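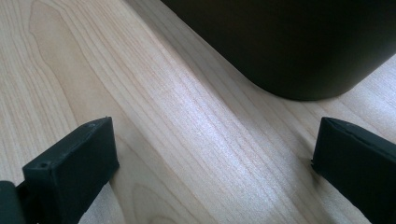
Care of Wooden Tables and Work Surfaces

Household Guidance Sheet 208
Issued by the Trerement Housing Office, Resident Services

Residents of furnished units are responsible for the routine care of the tables supplied with the home. The following guidance applies to oiled, waxed and varnished wood. Painted furniture is covered on a separate sheet.

Daily cleaning

Wipe the surface with a soft cloth wrung out in warm water. Work along the grain and dry the table at once with a second cloth. Dish soap may be used in small amounts; one or two drops in a bowl of water is enough. Do not use scouring powder, bleach or the rough side of a sponge.

Crumbs should be brushed off before wiping. Grit dragged under a damp cloth leaves fine scratches that show up in low sunlight.

Water rings and heat marks

White rings are usually in the finish and have not reached the wood. Leave the mark to dry overnight. If it remains, rub it gently with a little plain petroleum jelly, wait eight hours and wipe clean. Dark rings have generally gone deeper — please report these and do not sand them.

Ink and grease

Blot fresh ink with a dry paper towel. Grease on unvarnished wood may be covered with cornstarch, left for an hour and brushed away. Repeat if needed.

Oiling

Oiled tables should be treated twice a year. November is a suitable month, before indoor heating dries the air. Apply a thin coat with a lint-free cloth, wait 15 minutes and remove all excess. Oily rags can catch fire on their own. Lay them flat outdoors to dry, away from anything that burns, and never leave them in a pile.

Placement

Keep tables at least one foot from radiators. Move lamps and bowls from time to time so that the wood changes color evenly.

Repairs

Loose joints, splits and lifting veneer should be reported to Nouhaila Younis, Furnishings Desk, extension 836. Please give the unit number and state whether the table is oiled or varnished, if known.

Sheet last revised 01/01/2020.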